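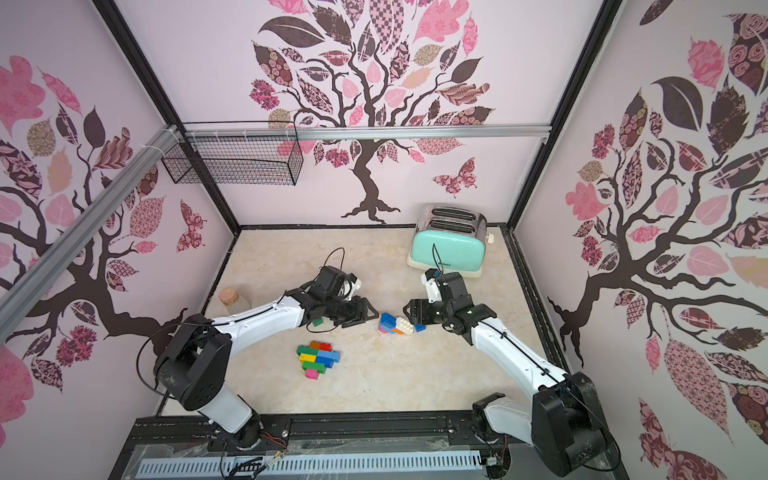 Left gripper closed on a small green toy brick, marble-patterned work surface.

Clinical Skills Teaching Rooms - Inspection Checklist with Comments
Site: Masson Building, Level 1
Inspected by: Corentin Bouvier
Reviewed by: Yetunde Etim
Date: 8 Jan 2019
Ratings: S = satisfactory, A = action needed, N/A = not applicable

1. Access and exits

1.1 Corridor doors open fully and close without force. S
1.2 Exit route from Room 3 clear. A
Comment: Two stacked exam stools behind the inner door. Moved during inspection. Students return them there after the suturing block, so a marked storage spot is needed.
1.3 Occupancy notice posted, limit 60. S
1.4 Exit signs lit. S

2. Sharps and clinical waste

2.1 Sharps containers wall-mounted and below fill line. A
Comment: Container at bench 4 over the line. Replaced. The exchange log shows no entry since the end of last term.
2.2 Injection practice pads free of retained needles. S
Comment: All pads palpated with forceps and checked under the bench lamp.
2.3 Red bag waste separate from general trash. S
2.4 Needlestick procedure posted at each sink. A
Comment: Sheet at the rear sink gives the old extension. The correct extension is 1209. Reprint all sheets, not the rear one only.

3. Hand hygiene and protective equipment

3.1 Soap, paper towels and sanitizer stocked. S
3.2 Gloves in small, medium and large. A
Comment: No small nitrile. Latex gloves found in the drawer under the phlebotomy trainer and removed. The rooms are latex-free under the current student handbook.
3.3 Eye protection clean and undamaged. S
3.4 Eyewash flushed and tagged. S

4. Electrical and training equipment

4.1 Power cords undamaged, no extension cords in permanent use. S
4.2 Training defibrillator labeled "not for patient use". A
Comment: Label is on the carry case only. Asset 625. Attach a second label to the unit itself - the case and the unit are often separated during resuscitation sessions.
4.3 Nalterix patient simulator, annual service in date. S
4.4 Cusent exam lamps, joints hold position when released. A
Comment: Lamp at bench 2 drifts down. Tagged out of use.
4.5 Bed brakes hold on all four wheels. S

5. Medical gases

5.1 Cylinders upright and chained. S
5.2 Practice oxygen cylinder contents recorded. S
Comment: Gauge reading entered in log.
5.3 No oil or grease near regulators. S

6. Records

6.1 Student safety induction complete before first session. A
Comment: Sketetti training register does not show 100 percent for the second-year group. Those missing are mostly January transfers. They may observe but may not handle sharps until signed off.
6.2 Previous action items closed. S
6.3 Live-tissue work in these rooms. N/A

Actions

2.1, 2.4 - Skills lab coordinator, before the next teaching session
1.2, 3.2, 4.2 - Skills lab coordinator, by end of January
4.4 - Biomedical engineering, lamp stays out of use until repaired
6.1 - Y. Etim, with the year office

Reviewer comment (Y. Etim): Agreed. For 2.1, add the container check to the closing routine and have the session tutor initial it.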